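Staltedon workshop puts hand-held grippers at the top of its shopping list

Flodance, the small automation group that has been based in Staltedon for longer than most of its neighbours can remember, has settled on a plan for the equipment it will buy over the coming year, and anybody who was expecting a big gleaming robot arm to be first through the door will have to be patient. The money is going on hand-held grippers to begin with, along with the tables, stands and cabling that go with them, and the arms themselves have been moved back to a later round of spending.

It is a decision that took most of the spring and a good part of the summer to reach, and it was talked over at great length, as these things tend to be when there is a limited pot and a long list of wishes. The first version of the list ran to 738 lines, which included everything from a pair of full-sized arms down to table clamps and spare fuses. By August it had been brought down to 366, and the group says it feels a good deal happier with the shorter one, even if a few favourites were lost along the way (the height-adjustable bench, much admired in the catalogue, is among the missing).

The thinking behind the order of things is fairly simple. Before a robot can be taught to pick up everyday objects and put them where they belong, somebody has to show it how, a great many times over, and that showing can be done by a person holding a gripper in each hand. The movements are recorded and used later for training. A pair of hand-held grippers costs a fraction of what an arm does, takes up very little room, and can be put to use on the afternoon it arrives, which cannot be said of an arm that needs bolting down, fencing off and a visit from the insurers.
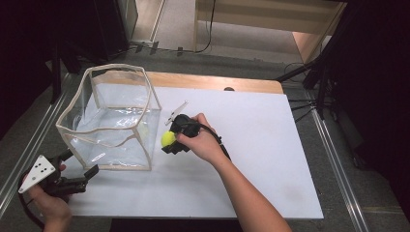

Flodance has planned its recording work in blocks of 100 runs for each task, with a pause after every block to look at what has been gathered and decide whether it is worth carrying on. That figure matters for the budget, as it happens, since the number of people needed at the tables is worked out from it, and wages make up a larger share of the total than any single piece of kit. The group was keen that this should be written down plainly in the plan. In an earlier year the equipment was bought first and the hours were found afterwards, with the result that two very nice machines spent the winter under dust sheets.

Two suppliers were asked to quote for the grippers. Nnaji came in a little dearer for each pair but included spare jaws, replacement cables and repairs for 3 years, while Talero offered a lower price and a quicker delivery, with spares to be ordered separately. After a fair bit of going back and forth – and a very pleasant morning at each of the two showrooms, it must be said – Flodance has chosen Nnaji for the main order and will take its stands and clamps from Talero. Both firms have been told, and both have been gracious about it.

Cables turned out to be the part of the plan that drew the most discussion, which may surprise readers who have never shared a room with a lot of them. Wireless grippers were looked at and put aside for now on grounds of cost, so the new pairs will be wired, and a sum has been set apart for longer leads, floor covers and a proper set of overhead hooks. There is a separate line for worktops as well. Plain boards laid over ordinary tables have been kept in the plan, as they are cheap to replace once they become marked, and the saving goes towards a second recording station.

The things to be handled have their own small line too, and a rather cheerful one it is to read. Balls, storage boxes, kitchen tubs and folded cloths will all be bought from ordinary shops in the town, a few at a time, so that the work can move on to something new whenever a block is finished. Soft-sided containers are to be bought in more than one size. They give a little when they are touched, and the group would like plenty of practice with things that behave that way before it starts on the trickier jobs further down its list.

As for the arms, they have not been forgotten. A portion of the budget is being held back for them, and the plan asks for a fresh set of quotes once the second station has been running for a full season. Floor space has been marked out against the far wall in readiness, and the electrical work will be priced at the same time as the lighting, to spare everyone the bother of having the ceiling down twice.

The first order goes in this month, with delivery promised before the weather turns. Businesses in and near Staltedon that are weighing up similar purchases are warmly invited to ask for a copy of the plan, prices and all, and can do so at the Flodance front desk from 10 in the morning. The kettle is generally on, and there is parking behind the building for those coming by car.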